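Bench notes: the day the left arm let go

Some of you at the Botden end heard the bang before you heard the story, so I promised I'd write it up for June 2024 before it turns into a legend. It was our two-armed rig, the one we call Toft, and it was my shift.

We'd been running the pouring routine all morning. Right hand takes the bottle, left hand takes the cup, tip, put everything back, start over. Dull as anything, and we were on run 78 when the left hand simply opened with the cup in mid-air. No warning on the screen, no alarm. The right hand carried on pouring quite happily, and we had water across the table, down the front edge and on the floor next to the power strip. I hit the stop button, jumped back and sent a metal stool flying (there's your bang).

First I blamed the grip settings, as I always do. I spent 18 minutes fiddling with the finger force before I thought to read the log, which had 3,529 lines in it and one useful one. The left hand had lost contact with the controller for a moment, and when it came back it did what it does at power-up – it opened. The right arm had no idea, as we'd never told either arm to stop if the other one dropped out. I'm a bit embarrassed about that, having written that part myself back in October.

The dropout came from a connector on the left wrist cable. It would click in and feel fine, but if you bent the wrist right back it lost contact for a blink. The cable had been pulled too short when we refitted the hand, so every pour gave it another little tug. I rang Flustov, who supply our cables, and they sent a longer one with a locking collar. 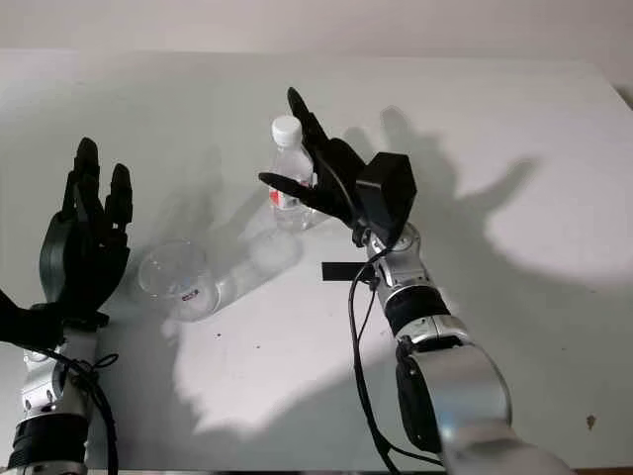 We've changed a few other things while we were at it. If either hand goes quiet now, both arms freeze where they are and keep hold of whatever they've got. The hands no longer open at power-up unless you ask them to, so please don't reach in to tug something free, use the release on the panel. The power strip has gone up on the wall, where it should have been from the start. And the pouring tests start at quarter speed for the first 7 runs after anyone has touched a cable, and yes, that includes me.

The Ludville team have the same hands on their rig, so if you're reading this over there, do bend the wrists right back by hand with the power off and have a look at how tight your cables go. Ours looked perfectly all right until we did that. If you find one that's stretched, drop me a line before you order anything – I've got a spare of the longer sort in the drawer under the bench, and you're welcome to it.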